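## Left arm on our two-arm cell drifts after lunch, grips end up short

**Aurelia Avram**

Hi all! I look after a two-arm tabletop cell at our workshop in Britcombe (everyone calls it Buster, it's stenciled on the cabinet) and I'm a bit stuck. It runs pick and place on small wrapped stuff, candy mostly, into a bowl. Mornings are great. Then sometime after lunch the left arm starts closing a little short of where it should, and by 4 pm it's pinching wrapper ends and dropping things. The right arm is fine all day.

What I've done so far: re-homed both arms, cleaned the finger pads with alcohol, swapped the left gripper cable with the spare. I also ran the touch-off routine from the Hostska manual, which gave me 2,238 on the left base joint when the sheet taped inside the door says it should be 12 counts lower. No idea if that's a lot.
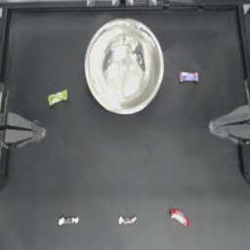 My layout hasn't changed in months, and neither has the program. Both arms park out at the sides and the first pick of every cycle is the left arm going for the green bar, then the right one takes the purple. The green one is where I notice the drift first, and the two little white ones down at the front come next. I'd love to avoid a full recalibration if I can, it eats my whole afternoon!

**Milovan Ristić**

Sounds like heat. Move the cell away from the window.

**Lenuța Coman**

I had nearly the same thing on ours in November and it was the base bolts on one arm. Four of them, and two had backed off enough that I could turn them with my fingers – I felt pretty silly after a week of fiddling with software. Power off first, lock it out, then put a hand on the upper arm and rock it gently. If you feel a click at the base, there's your problem.

Snug them up in a cross pattern, a bit at a time, then re-home and run the touch-off again. Do it cold, write the number down, let it run for 17 cycles or so with nothing changed, and do it again. If it's still creeping after that I'd look at the belt on the base joint before blaming the encoder. And your 12 counts is worth chasing, ours gets fussy at anything over 5.

**Ryota Kudo**

Agree with Lenuța, bolts first. Also check the finger screws on that gripper, ours (same Paewai grippers, if that's what you've got) loosen up and the tips splay out. It only takes 15 minutes to do both sides. Don't use the strong threadlocker or you'll never get them out again.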